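Thursday, bench notes, two-arm rig

Kettle on at seven, and I had the shop to myself until Abrehet turned up with the good biscuits, so I got more done before lunch than I have in the whole of July so far. Writing this up while it's fresh, because last week I left it until Monday and couldn't remember which arm I'd changed the offsets on (it was the left, Zakhar, and I'm sorry, and it is now written on tape on the base).

First job was the cable on the right wrist. It had been catching on the elbow whenever the arm folded back past the rail, and you could hear it — a little tick, like a bicycle with a playing card in the spokes. I took the loop out, gave it a good hand's width more slack and tied it down nearer the motor. No tick since. If it comes back I'd try a softer cable before we go moving the tie points again, as Eugeniusz spent a lovely long afternoon on those and I'd hate to undo it.

After that, laundry bags. We've been using hard things for so long that I'd forgotten how different cloth is. A mesh bag has no shape of its own at all, so wherever you pick it up, that's the top now, and the rest finds its own way down. The grip point matters far more than how hard you squeeze.
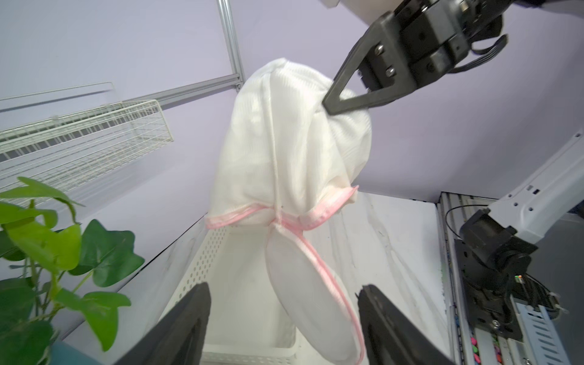 I've turned the closing force down to 189 in the config, which is well under what we use for the plates, and I'd like to leave it there for a while and see how we go. Those are just the driver's own units, so please don't anybody ask me what it is in newtons. Bożena reckons the gripper fingers want a strip of something grippy on the inside face, and she has some old silicone matting from her kitchen drawer that she's happy to cut up. I'm all for it, but one finger set at a time, so we can compare.

Leader and follower were disagreeing a touch on the left shoulder joint. I rehomed it twice and the raw reading settled at 3191 both times, so that's the number in the file now. The old one is commented out underneath it with my initials, in case I've made a mess of things.

The other half of the day was kitchen bits. I do enjoy this part, it feels like laying the table for very slow guests. Plates and spoon in the basket, lid out on the bench top, and the flowers left where they were as something to steer around.

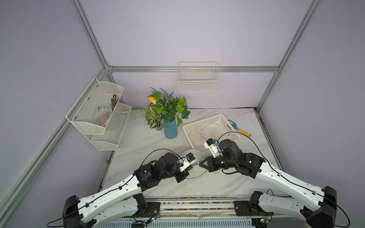 Lids are going to be their own little project, I think. Something that thin and flat gives the fingers very little to get under, and coming straight down on it is asking to bump the bench. Maximiliano's idea is to slide it toward the edge of something first and pinch it from there, the way you'd pick up a coin. It sounds right to me, and he's offered to drive, having much steadier hands than mine. I'd only ask that whoever tries it keeps the speed on the low setting and a hand near the stop button, particularly with both grippers working close together in the middle like that.

Back to the bags once we'd had our sandwiches. I wanted to try the corner by the zipper, since there's more to get hold of there than in the plain mesh, and to work at the basket from the front left so the far arm has room to come across.
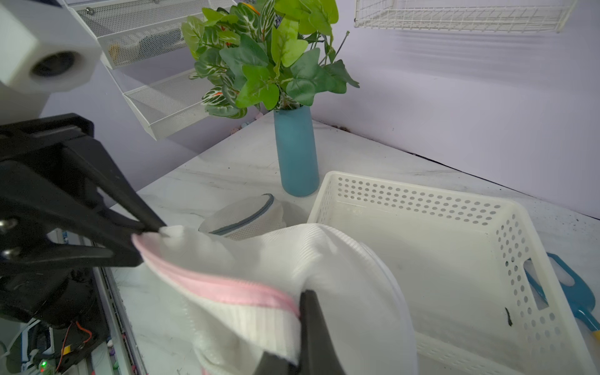
Still to do

Order more cable ties, the small ones. Sadowski had them cheapest last time.

Silicone strips on the left fingers first, then run the bags again at the same force.

Copy today's config to the shared drive (Abrehet, would you check I've put it in the right folder?).

Ask the Lorndale people whether they'd still like to come and have a look, and warn them about the parking.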